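Share this release 0 shares | 0 comments

FOR IMMEDIATE RELEASE
May 2025
By the Vangate media desk

Vangate puts its own "tidy packing" promise to the table test, and is not yet convinced

TRURKBY - Home storage and packing supplier Vangate today released the first notes from its small-goods packing review, along with a plain warning to customers: a good deal of what is sold as packing advice, including some that Vangate has printed on its own leaflets, has never been properly checked.

The review looks at the light, awkward bits that end up at the bottom of every moving box. Tissue, film, printed sheets, short lengths of rope.

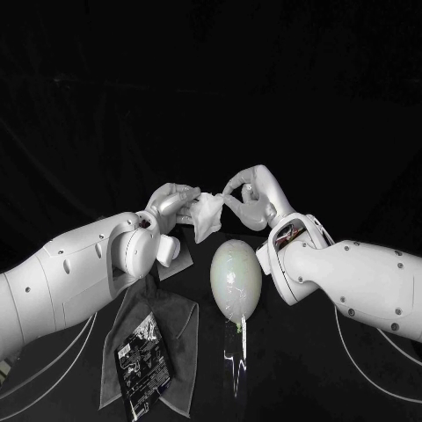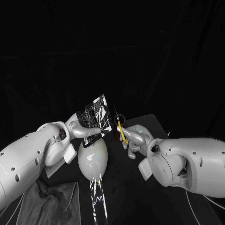
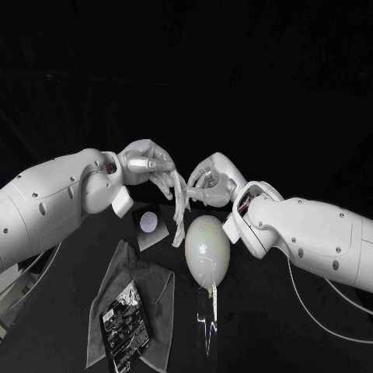
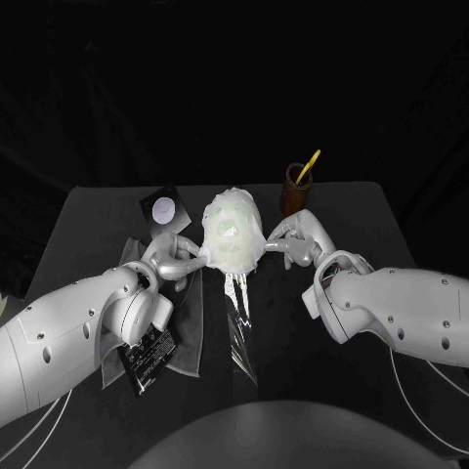

Small goods above the dark tabletop. First: crumpled white tissue. Second: a printed black-and-white sheet above a white egg-shaped object. Third: a short length of pale twisted rope. Fourth: a crumpled white bundle with a strip of clear film hanging from it.

The company began the work in February after reading through 1,486 comment cards returned by customers of its Trurkby and Wustwood stores. The most common grumble was about filler. People said they had been told to wrap everything, had bought the paper to do it, and had opened their boxes at the other end to find a wad of paper in one corner and the thing it was meant to protect in another.

"We have told people for years that a handful of crumpled tissue will look after a small fragile item," the company said in a statement. "We can't find where that advice came from. It may be right. We would like to know before we print it again."

Vangate has withdrawn its current packing leaflet from both stores while the review goes on. The leaflet listed 40 tips. The company says it could trace a source for very few of them, and that several contradict each other. One tip says to leave air in the wrapping. Another, on the same page, says to squeeze it out.

What is being looked at

The review covers everyday light materials handled on a bare table, one piece at a time. Vangate chose soft and slippery goods on purpose. Boxes, crates and tubs have had plenty of attention from the storage trade. Crumpled sheeting has had much less, and customers spend a lot of money on it.

Questions on the list include:

- Does scrunched tissue hold its shape under a light load, or does it go flat by the end of the street?
- Is clear film any use on rounded items, or does it mostly stick to itself?
- Should printed sheets travel flat or standing, and does it matter over a short move?
- Is there any point in keeping short ends of rope?

On that last one, Vangate admits its staff are split. The store in Wustwood sells a tub for rope ends. The Trurkby store stopped stocking it, on the grounds that people who own one never open it again.

Claims the company will not make

Vangate will not be announcing a new packing system. It will not put a "tested" sticker on anything until there is a written result that a customer can ask to read. It also makes no claim that careful wrapping saves time. Early timings were too uneven to be worth publishing, and the company has left them out.

Nor will the review say that more wrapping is better. Vangate sells wrapping and has an obvious interest in that answer, so the wording of the final results will go to Arnardóttir, an outside editing firm, before release. Arnardóttir has been asked to strike out any sentence that sounds like an ad. The firm returned the first draft of this release with a third of it gone.

Next steps

A short printed summary will be available at the counter in both stores once the review is finished. The first run will be 500 copies, with 400 going to Trurkby, where most of the comment cards came from, and the rest to Wustwood. There will be no charge and no need to buy anything.

Customers holding the old leaflet are welcome to keep it. Vangate suggests they treat it as a list of opinions - some of them sensible - and not feel bad about ignoring the section on colour-coded tissue.

Unopened packs of tissue and clear film bought from either store can be returned in the usual way with a receipt. Opened packs cannot, though the company is aware that this was the subject of quite a few cards too.

About Vangate

Vangate sells storage and packing goods for homes and small offices from stores in Trurkby and Wustwood.

Contact: Vangate media desk, Trurkby store
Copyright Vangate. All rights reserved. | Back to top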